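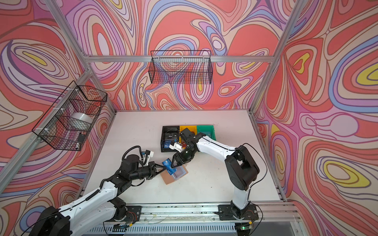

Rosalie Gasser asked whether a student with no programming background could keep up with the Jiltell Robotics Club, or whether the places were meant for those who already write code. No prior experience is required. New members begin with card handling and move on to writing their own routines when their section leader agrees.

What does the card project involve?
Members teach a pair of robot arms to handle printed cards on a shared tabletop. Tasks include picking up a single card, holding it with both grippers, and sorting cards into the black, yellow and green bins.

How many attempts does a team record?
Each team submits 30 attempts per task. The club archive now contains over 2,000 attempts from all teams. Failed attempts are kept and must be labeled as such.

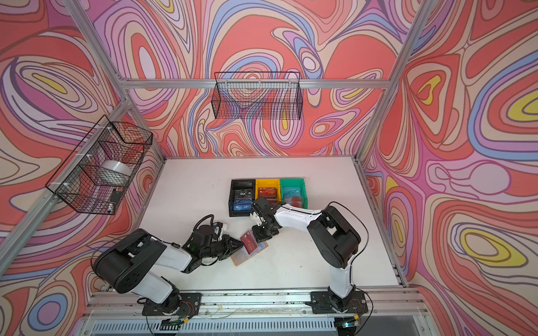 Card sorting with two arms, Jiltell Robotics Club

How large are the teams?
Teams have 4 members. Students may apply together or ask to be placed. Requests to change teams should be sent to Waltraud Eder before the end of October.

May members use the arms outside club hours?
No. A section leader must be present whenever the arms are powered. Sessions end at 6:00 p.m., and bins and cards are to be returned to their starting positions.

Does the club take part in competitions?
Yes. Teams that complete all card tasks may enter the Plattner Student Challenge in the spring. Entry forms are available from Tomás Moynihan and require a parent or guardian's signature.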